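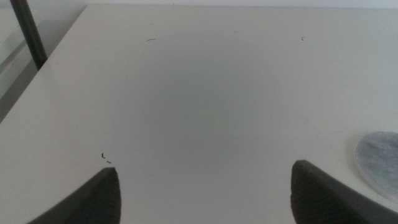
Yellow rings on a white painted desk, repaint or clean?

Posted by Muammer Canpolat, 6 Apr 2024
Home & Garden > Furniture > Painted surfaces

I painted an old desk white in December and now it has marks on it that I can't get off. The desk was my aunt's. It had a dark stain and a worn varnish. I sanded it by hand, put on one coat of primer and then two coats of water-based satin from Skokitex. No clear coat on top because the guy at the paint counter in Willham said I wouldn't need one.

The marks are mostly rings from mugs, plus a yellowish area where my forearms rest when I type. I have tried dish soap and warm water, then baking soda paste. The paste took some of the yellow off but it also left a shiny patch, so now I have a shiny patch and a yellow patch.

What I would like to know is whether I can clean this and then put a clear coat over it, or whether I have to sand everything back and start over. I work at this desk every day and would rather not lose it for long. I have almost a full can of the paint left. It has been in the garage all winter, if that matters.

Budget is 30 dollars, not counting what I already have.

Orhun Özkan
Member, Hisville

You don't have to go back to bare wood unless the paint is peeling. First find out what the yellow is, because there are two likely causes and they need different fixes.

If it is only where your arms and mugs go, it is probably skin oil and coffee. If you see yellow or tan in places you never touch, like the back edge or the underside of the overhang, it is tannin or old stain coming up through the paint. One coat of ordinary water-based primer over a dark stain often lets that happen. You need a stain-blocking primer for it, usually shellac-based. More white paint on its own will look fine for a few weeks and then the yellow comes back.

Assuming it's oil and coffee, this is what I would do:

Wash the whole top with warm water and a little degreasing cleaner, then wipe twice with plain water. Any cleaner left behind will keep new paint from sticking. Let it dry overnight.

Sand the top lightly with 200 grit, or the nearest you can find. You are only dulling the surface. Do all of it, including the shiny patch, or that patch will show through. Vacuum and wipe off the dust with a damp cloth.

Touch the rings with a bit of the blocking primer even if you think they are clean. A small can is enough and should fit your budget. Open a window, it smells strong.

Roll on one thin coat of your white with a foam roller. Let it dry, look at it in daylight, and do a second coat if it's patchy.

Then clear coat. Use a water-based polycrylic or similar, not an oil-based polyurethane. Oil-based goes amber over white and you would be back here asking about a yellow desk. Three thin coats, with a very light sand between them.

The garage question does matter. Water-based paint that has frozen can go lumpy. Stir it well and brush a little on some cardboard. If it looks like cottage cheese, throw it out and get a fresh quart.

It will feel dry the same day but it isn't hard yet. Keep mugs and the keyboard off it as long as you can. The can will give a cure time, and mine said 20 days. I used mine lightly after one week with a big desk pad on it and had no trouble, but I did not put anything hot down.

deskpilot_r

melamine sponge. works on my white kitchen table, takes everything off. just don't press hard

Radwan
Member

I'd be careful with the sponge on that paint. It is a fine abrasive, same as the baking soda, so on satin you'll probably end up with more shiny spots. It's fine if you are going to sand and recoat anyway.

I went another way with mine. I had a piece of glass cut for the top with the edges polished. It cost more than your budget, but a thrift store may have one from an old desk or coffee table. Put small clear bumpers under it, otherwise glass can stick to paint that hasn't cured. Wipes clean in a second. The downsides are that it's cold on the arms in winter and it shows every crumb.

If you don't want either, a desk pad over the bad area costs very little and you can do the painting in the summer with the windows open.

Muammer Canpolat

Thanks. I checked the back edge and the underside and there is no yellow there, so I think it is my arms. The paint in the garage was fine on cardboard, a little thick but no lumps. I'll get the small can of primer and the clear coat and use the kitchen table for work until it's done.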